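Kurden Robotics teaches an arm to sort small parts by watching its own wrist

SKESTOMSIDE, Nov 24, 2022

Hi, Carmela Pagano here. I run the manipulation team at Kurden, and I've been told a press release should sound like a press release. I've had a go at that before and it read like a fridge warranty, so you're getting me in my own words this time (sorry, Osvaldo).

The news is that our small-parts method, which we call Garketia, is finished enough to show people. It picks little mechanical and electrical bits out of coloured plastic trays using one small camera at the wrist and nothing else. There's no overhead camera and no depth sensor, and the parts don't have to be laid out in tidy rows first. We let them land however they land.

Why the wrist? If you've ever tried to fish a screw out of a toolbox with your hand in the way, you already know the trouble with looking from above! Right when the grip matters most, the gripper is blocking your view. A wrist camera gets in close, but the catch is that the picture goes soft every time the arm moves, and the bright spots on shiny plastic wash everything out. Most groups we talked to throw those blurry pictures away. We used to as well, until Paweena Khunthong got fed up one afternoon in April and trained on the lot of them just to see what would happen.

What happened was pretty great. On our test set of 685 picks, the version trained with the blurry pictures kept in got 591 of them right on the first go. Everything was tested in our own lab in Skestomside, on the one arm, with parts the system hadn't met in training. We collected 3,000 practice picks to get there, all of them driven by a person, and my shoulders can tell you who did a fair share of the driving.

The parts it still fumbles are mostly the ones with a fat top on a skinny stem, like push-buttons and knobs. Grab the cap and it rolls out of your fingers, so the arm has to learn to go lower, for the stem or the block underneath. We've tried 3 ways of coaching it on that and I have a favourite, but Aldo Vitale has a different one and we're still arguing, so neither is in the results. We'd sooner put out the numbers we trust.

The method paper and the training code are going up on our site along with the practice picks, blur and all. If you've got a gripper with a camera on it and a tray of odds and ends, please try it and tell us where it falls over. Labs and repair shops are both welcome, and so are school programs. You can reach us through the Kurden press desk, and if you ask for me you'll probably get me, though you may have to wait until I'm off the arm. 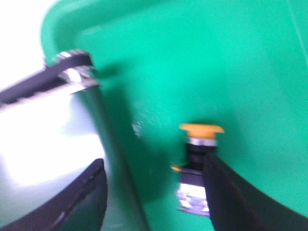
Noemi Bianchini wrote back to the draft to ask whether the score would hold up in a grey tray or a clear one, and said she'd want to see the misses sorted by part before she tried the code on her own bench.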